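Re: Mugs and plates for the Hivden hall kitchen

July 28, 2026, posted by Rianne Willems
2 min read
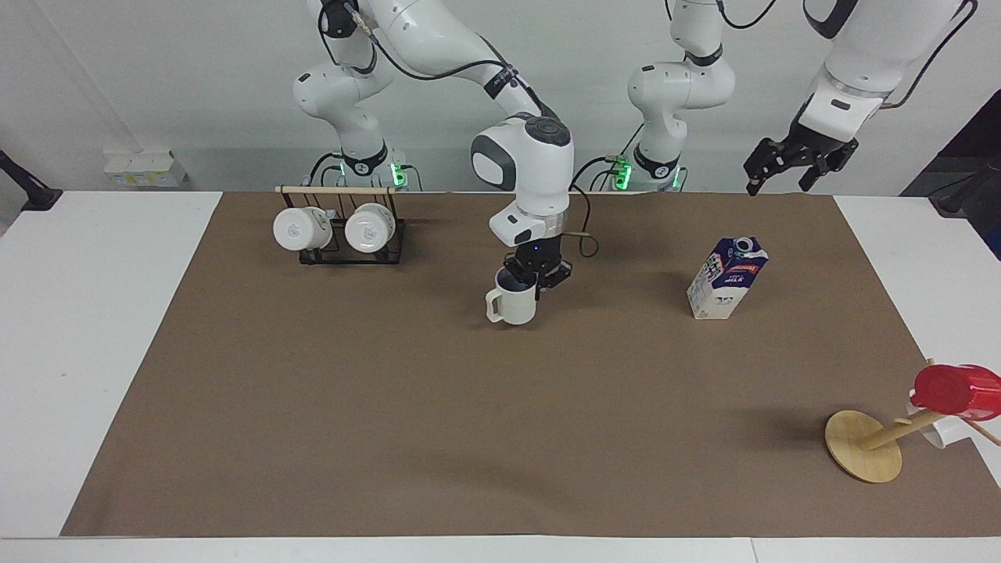 A white mug, held over brown paper.

Henk, answering your message from last night. I've left your text in so people who missed it can follow.

> From: Henk Van Wijk
> We are down to 61 mugs and a lot of those are chipped at the rim. The
> December supper needs more than that. Can we buy plain white ones this
> time? The blue Martinelli ones look nice but we can't get them anymore,
> and the shelf is a mix of everything. Also, who has the key to the tall
> cupboard? I tried twice and ended up using paper cups.
> Henk

I have the key. It will be on the hook inside the pantry door from tomorrow, so please put it back there.

On the mugs, I agree with plain white. Wurelora sells them in boxes of 6 and will take back unopened boxes. Climico is cheaper per mug but only sells by the crate, and we don't have the shelf space. I'd go with Wurelora unless someone objects.

Please look at two things before you vote for a style. The handle should be big enough for three fingers. Riet has arthritis and so do several of the people who come to the lunches, and the small round handles are hard for them. The other is the foot of the mug. The ones we bought last time have a deep hollow underneath that holds dishwater, and it runs down your sleeve when you unload the rack.

Chipped mugs should go out now. Ánh Vi offered to take them for her seedlings, so leave them in the crate under the sink and don't put them back on the shelf. A hairline crack counts too, even if it doesn't leak yet.

Plates are fine for this year. We lost four at the spring lunch and that still leaves enough. Saucers I would stop buying altogether. I haven't seen anyone use one except under a plant.

Glenys asked whether we should write the hall's name on the bottoms. I tried it with a paint pen on three old mugs and it came off in the dishwasher within the month, even after baking. If anybody knows a pen that lasts, reply to the list.

I'll place the order at the end of next week.

Rianne

Contact the list owner | © Hivden Hall Users List | Back to top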